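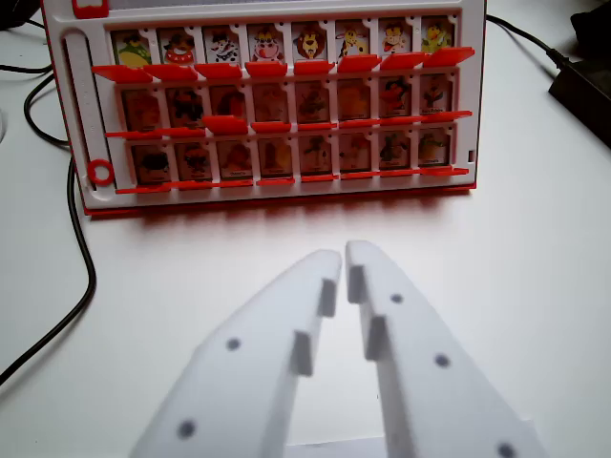
Narkach is a small set of readers' letters about household goods that have gone off sale, or that the writer believes have gone off sale. The letters were sent to the consumer page of the Prulleck, a local free paper, and typed up afterwards. Most are about cleaning products, kettles, fuses, paint and the like, but toys and games come up more than we expected, usually when a part has gone missing. A character-guessing game with a red rim and cartoon animals on its tiles, a lion and a cow among them, is entered under "toys and games" with the missing part in its own column, so that a lost cow doesn't end up under "livestock", as one did in the first version.

Print this page | E-mail this page

Contents

letters.csv holds one row per letter. There are 200 rows.
products.csv lists every product named in a letter, with the spelling the writer used and the spelling we settled on.
replies.csv holds the paper's printed replies, where there was one.
notes.txt is a running list of oddities, in no particular order.

All files are UTF-8, comma separated, with a header row. Dates of letters are given by month only. A blank cell means the letter didn't say. We have not used "n/a" or "none" anywhere except inside the text of a letter.

Columns in letters.csv

letter_id: a running number, kept the same between versions.
category: one of 7 categories (cleaning, kitchen, electrical, decorating, garden, toys and games, other).
product: the product as we spell it.
missing_part: filled in only when the letter is about a part or a refill.
reason_given: why the writer thinks the product went. In the writer's own words, shortened where needed.
kept_stock: yes, no or blank. Yes means the writer says they have bought extra to keep.
text: the full letter, with personal details taken out.

How the letters were gathered

The page asked readers to write in about things they could no longer buy. Letters came by post and by e-mail. Nouhaila Abou Zeid opened the post and typed the handwritten ones, and Declan Ní Bhriain copied over the e-mails. Where a word couldn't be read it is marked [unclear]. Spelling mistakes were left in, apart from product names in the product column.

Letters were left out if they were really complaints about a named shop worker, or if the writer asked us not to keep them. Letters on two products have been split into two rows with the same text, and the second row has an "a" after its number. There are six of these.

Names, house numbers, phone numbers and e-mail addresses have been removed. Street names have gone too. The shop Ó Dálaigh is mentioned so often that taking it out made many letters hard to follow, and the owners said they were happy to be left in.

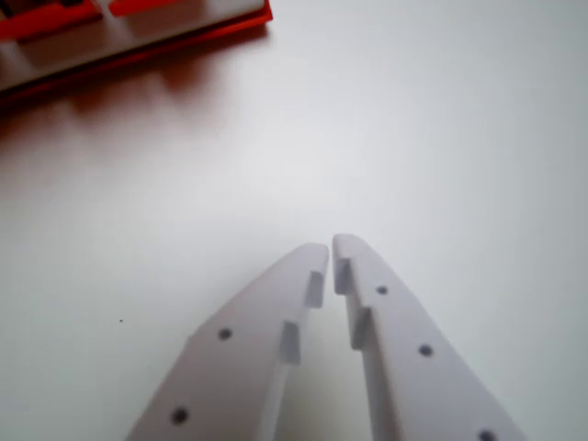 The category column was filled in twice, by Dymphna Mac Suibhne and then by Niamh Tully, who didn't see the first set of answers. Where they disagreed they talked it over, and the agreed answer is the one in the file. Their separate answers aren't included. The hardest cases were descaler (cleaning or kitchen), extension leads for hedge trimmers (electrical or garden) and anything to do with candles. Candles are now all under "other".

Known problems

The reason_given column is opinion. Plenty of writers blame a ban or a rule from Brussels, and we have made no attempt to check whether any such rule exists. Please don't use the column as a record of the law, or of what a manufacturer decided.

A product being in the file doesn't show that it has been withdrawn. Floton floor polish has more letters than anything else, and it went on being sold in a different tin the whole time. Several people wrote in again to say they had found it. Those later letters are in the file with nothing to link them to the earlier ones.

The writers chose to write in, and a good many of them are regulars. One person may have sent up to seven letters. With the names taken out there is no way to tell which.

kept_stock is blank more often than it is filled. A blank should not be read as a no.

The February letters are thin. A bag of post was put in the wrong cupboard and some of it got damp, so expect more [unclear] marks there than elsewhere.

Changes in this version

Livestock category removed.
Two spellings of Floton merged in products.csv.
Replies now carry the letter_id they answer.
Stray line breaks taken out of the text column. If your spreadsheet still splits a letter over two rows, check that it is reading the quote marks.

Use

You may use the files for teaching, research or your own interest. Please name Narkach as the source, and don't try to work out who wrote a letter. If you quote one in print, quote from the text column and leave the spelling as it is.

Corrections go to Peadar Coughlan, with the letter_id and the column. Requests to remove a letter go to him as well and are dealt with first.

Last updated: 3/9/24

Print this page | E-mail this page
Comments (6)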